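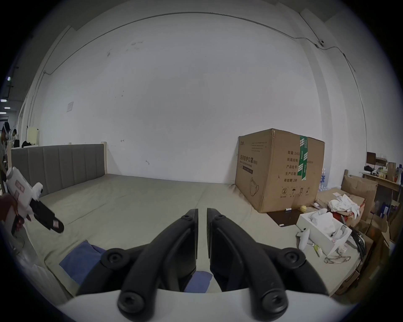

Figure 4.1 A cardboard box on an upholstered platform, with a blue cloth in the foreground.

CHAPTER 4
Soft Surfaces, Hard Objects

Every home has a place meant for sitting that has quietly become a place for putting. The seat in Figure 4.1 is wide, low, and covered in pale fabric, and it has a perfectly good upholstered back to lean on. It also has a large box on it. Anyone planning to sit down will have to negotiate.

Students of household management tend to arrive at this chapter expecting cushions. They will get cushions, in Section 4.4. First we need to talk about what people do to a sofa between sittings, which is mostly use it as a shelf. Shanti Prajapati kept a log of her own living room on Morgan Street for 30 days one March and recorded 68 separate items set down on the couch "just for a minute." The longest minute belonged to a winter coat and lasted 14 days.

A seat makes a poor shelf for reasons you can work out with your hand. Press on the cushion near the seam and then in the middle of a panel. The give is different, and a heavy box will find the difference before you do. Pale fabric adds a second problem. Cardboard that has traveled has usually met a floor or two, and worn corners like the ones in the figure deserve a wipe before they go anywhere near upholstery.

Cloths are another matter. A crumpled cloth weighs next to nothing and does no harm, but it has a talent for staying put. People will fold a blanket, straighten a pillow, and step around a balled-up cloth all week - it looks too much like a job already in progress.

In this chapter you will learn to:

Sort the things on a seat by where they belong
Lift and move a box without dragging it across fabric
Choose a landing spot near the door that isn't the sofa
Clean light upholstery after the box has gone

Before You Read
Go and look at the largest seat in your home. Write down everything on it that is not a person, a pet, or a cushion. Keep the list, as you will need it for the exercise at the end of Section 4.2.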